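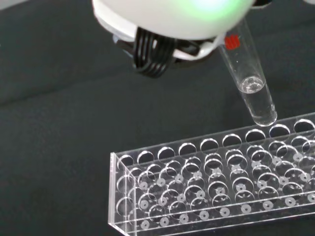
Brullov グリッパー用 交換フィンガーセット(試験管対応)

お知らせ:把持力低下に関する不具合と対策部品について

2025年2月5日更新

試験管の搬送にお使いのグリッパーで、ラックへの挿入中に試験管が指先から滑り、落下または破損する事象が報告されています。対象は旧型フィンガー(リビジョン11)を装着した機体です。該当するお客様には対策品(リビジョン12)を無償でお送りします。

事象の内容
試験管を斜めに持ち上げ、穴の真上で垂直に起こす動作の途中で、管が軸方向に数ミリ下がります。そのまま下降を続けると管底が穴の縁に当たり、管が割れるか、ラックごと押されて位置がずれます。弊社への報告は19件で、うち1件で内容液がグリッパー内部に入り、駆動部の交換となりました。人身への被害は報告されていません。

原因
フィンガー内側のリブが摩耗し、表面の滑りやすい管に対する摩擦が不足していました。アルコールで頻繁に清拭している現場では摩耗が早く進みます。把持検出は指の開き量で判定しているため、管が軸方向に滑っても異常として検出されません。表示灯も緑のままです。表示灯だけで把持状態を判断しないでください。

対象の確認方法
フィンガー付け根の刻印をご覧ください。末尾が「11」のものが対象です。「12」は対象外です。刻印が読めない場合は、購入時の注文番号をサポート窓口までお知らせください。

交換までの暫定措置
・感染性、腐食性の液体、および代替のない検体の搬送を中止する
・挿入時の下降速度を工場出荷時の半分以下に設定する
・管を起こしたあと、下降前に一時停止を入れ、管底の高さを目視で確認する
・始業時にリブを点検し、つやが出ているもの、欠けのあるものは使用しない
把持力の設定値を上げて対応することはお控えください。管が割れるおそれがあります。

落下、破損が起きたとき
非常停止を押し、動作が完全に止まってから主電源を切ってください。指に残った管は手で引き抜かず、保守手順書の「手動解放」に従って開きます。破片の回収には耐切創手袋とピンセットを使用してください。ハウジングの内側に液が入った疑いがある場合は、再通電せずにご連絡ください。

交換作業
六角レンチ1本で交換できます。交換後は原点復帰と開き量の校正を必ず行ってください。校正を省くと、管がない状態でも把持完了と判定されることがあります。水を入れた管で挿入動作を確認してから、通常運転に戻してください。

対策品の仕様
品番:BR-F71-12
リブ材質:シリコーンゴム(旧型より硬度を変更)
適合容器:丸底試験管、ガラスおよび樹脂
清拭:中性洗剤可、アルコールは1日1回まで
同梱品:フィンガー一式、固定ねじ、校正用ゲージ

下降中の荷重で異常を検出する制御ソフトウェアの更新は、3月に配布を予定しています。対策品に交換済みの機体にも適用してください。

お問い合わせ
Drikico サポート窓口 担当:Kerstin Frerichs、Anel Moodley
ご連絡の際は、機体の製造番号とフィンガーの刻印をお手元にご用意ください。破損したフィンガーは調査に使用しますので、廃棄せず、洗浄後に密封してご返送願います。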